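Support > Market Pricing > Produce Price Feed > Ticket 764

Subject: Wholesale tomato price stuck, retail board out of step
Product: Vevus price feed, Adonstead market
Status: Monitoring

Reported problem

The morning wholesale price for tomatoes on the Adonstead board has not changed since the start of August. Beans, eggplant and green chilies update as normal. Traders at the market are quoting well above the posted figure, and two retail stores that set their shelf price from the feed are selling under cost.

06:10 - Pulled the raw feed from Zeston. Tomato rows are present and carry a new price each morning. The fault is on our side of the import.

06:35 - Checked the import log. Tomato rows are rejected with code 191, "change exceeds daily limit." The limit compares each new price with the last accepted price. Once the first large increase was refused, every later price was compared with the same old figure and refused as well.
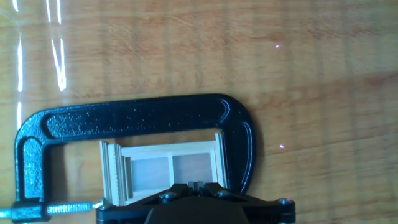

06:50 - Confirmed that the increase is real and should not have been refused. Heat cut the harvest in the growing areas, and arrivals at the yard dropped to 2,000 crates. The same pattern shows in the paper sheets from the yard office. Beans went up too, but in smaller daily steps, so each step stayed under the limit.

07:15 - Raised the daily limit for tomatoes only and re-ran the import for the last market day. Row accepted. Board shows the new price after one refresh. Left the older rejected rows alone until the yard office confirms them - some may have been keyed per crate instead of per pound.

07:40 - Eggplant checked for the same fault. No rejected rows.
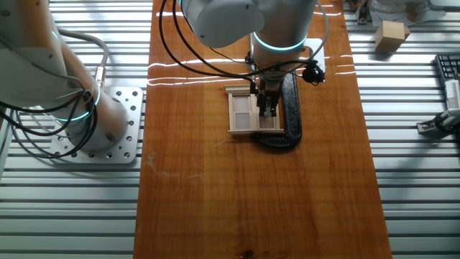 Varnished wooden board, aluminum extrusion bed on both sides, white arm at left.

08:20 - Second fault found. The retail board reads from a cached copy of the wholesale table, and the cache is only rebuilt when all produce rows pass. With tomatoes failing every day, retail prices for the whole vegetable group were being served from the old copy. The wholesale board reads the live table, which explains why beans looked correct there and wrong in the stores.

08:45 - Forced a cache rebuild. Retail board now matches wholesale for all vegetables. Asked Rezende to restart the shelf label service at both stores so the labels pick up the change before opening.

09:05 - Open question to the reporter: are onions priced by sack or by pound on the retail side? The unit field is blank in the import, and the default is pound.

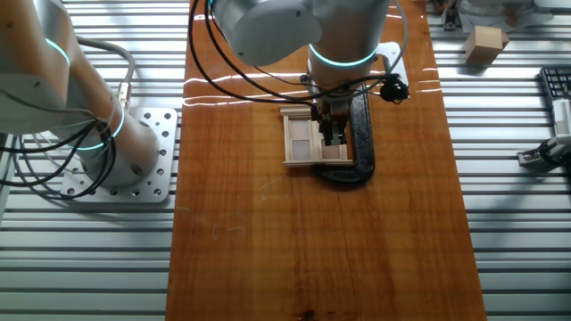

Ismael Godoy replied: Onions are by the sack at wholesale and by the pound in the stores, so please don't change the default without asking us first. Tomato labels are right at one store. The other still has the old price on the loose bin, though the packed trays are fine.

09:30 - Loose bin uses a separate item code that was never linked to the tomato row. Linked it and pushed the label again. Onion default left as is; wholesale unit set to sack by hand.

Remaining work
- Change code 191 from reject to hold for review, with an alert to the pricing desk.
- Let the cache rebuild with the rows that pass.
- Backfill tomato prices when the yard office confirms units.

Ticket stays open until the backfill is loaded.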